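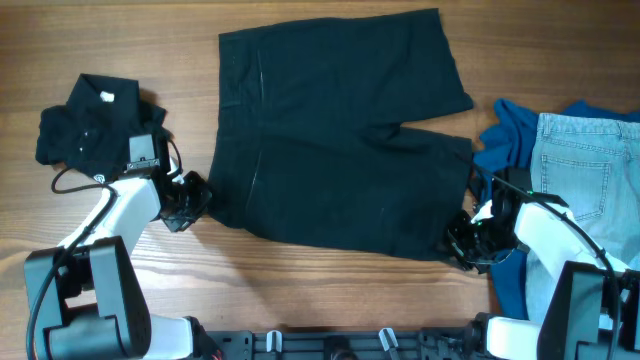

The grasp proposer in Mestis keeps picking the wrong pair of corners when the item is a pair of shorts, and I finally have a setup that triggers it every time. Version is the May build, two arms, fixed camera, planner on defaults. With the dark shorts spread sideways, waist to the left and legs to the right, the planner has one gripper at each lower corner, and those are the two points I would pick by hand! Then the next perception pass comes in and the right target jumps to the inside of the wedge between the legs. The wedge is narrow and shows bare wood, so I suspect the contour step treats the crotch as one more corner.

Status: open
Component: perception / keypoints
Opened: 4 August 2020

Steps to reproduce
1. Start the Edier bridge, then Mestis with the default folding profile.
2. Lay the shorts flat with a small gap between the legs.
3. Request a two-point grasp on the long edge.
4. Request a second perception pass without moving anything.

Expected: same two corners on both passes.
Got: left corner stable, right corner moves to the crotch point.

Update 1
Turned on the contour dump. The raw outline has 1,411 points on the first pass and 3,734 on the second, with the same garment in the same place. So the simplifier is being handed two very different outlines, and I was staring at the wrong module all morning. The second outline has picked up part of another garment. Dark cloth next to dark cloth is hard for the segmenter, and the black pile at the upper left gets merged in on some passes. The blue and denim items on the right never do.

Update 2
Swapped the segmenter for the Hattori one, no other changes. Merging is gone. The jump still happens, though less often, so there are two bugs here. Splitting them: the merge goes in its own ticket and this one stays with the corner ranking.

Update 3
Found it, and it's a fun one. The ranker scores each candidate by how sharp the angle is, and it drops the sign of the angle before sorting. A notch pointing into the cloth scores the same as a real corner pointing out. On towels this never shows up, as towels have no notches. Shorts have a very good one!

Local patch: keep the sign, throw out every inward point before ranking. Ran the replay set of 104 saved outlines through it. Before the patch, 55 of them had an inward point in the top two. After the patch, zero. I did a little lap of the desk.

Still to do
- The rounded corner at the end of the upper leg gets a low score now. Fine for this grasp, could be trouble when we ask for the opposite edge.
- Check that arm masking runs before the contour step in the May build. The log order looks odd to me — mask message arrives after the contour message, but that may just be the logger.
- Port the patch to the Alano branch, where the ranker file was renamed.

Question for whoever owns the ranker: is anything downstream relying on inward points? The sleeve code might want them for armpits. If so I'd rather add a flag than delete them. Patch is attached, happy to rework it either way.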